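# In defence of the dustpan
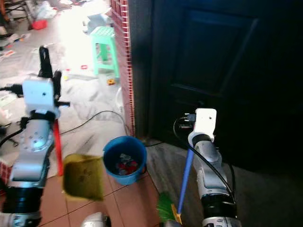

I have never owned a vacuum cleaner I liked, and after more than twenty years of keeping house I have stopped feeling guilty about it. My mother swept, her mother swept, and when I moved to Londville I bought a broom before I bought a kettle. A broom asks you to look at your floor. You notice where the terracotta tiles give way to the grey wood-grain, and you slow down at the join, where grit likes to settle along the grout. I am fond of colour in these things too - a blue handle and green bristles, a dustpan with a red one - and I see no reason why the tools we use most should be beige and hidden behind a door.

My friend Casimiro Garrido disagrees with me, warmly and at length. He paid more than 600 for a Jullex upright and he will tell you about its filters over supper if you let him. I don't doubt it is a fine machine. But he has to fetch it, unwind it, find the socket and then put the whole lot away again, and by that time I have done the hall and the kitchen and I'm sitting down with a cup of tea and the back door open.

There is also the matter of the bucket, which I think is badly underrated. When a room has got away from you, with sheeting down and bits and bobs all over the place, the kindest thing you can do for yourself is to put every small stray object into one bucket and sweep afterwards. Don't sort as you go! Sorting is a job for a chair, with the wireless on. I learnt this the July we painted the front room, when I spent a whole morning deciding where screws should live and never touched the floor at all.

I would only add that it pays to buy a pan with a decent long handle, as my knees would have thanked me for years ago.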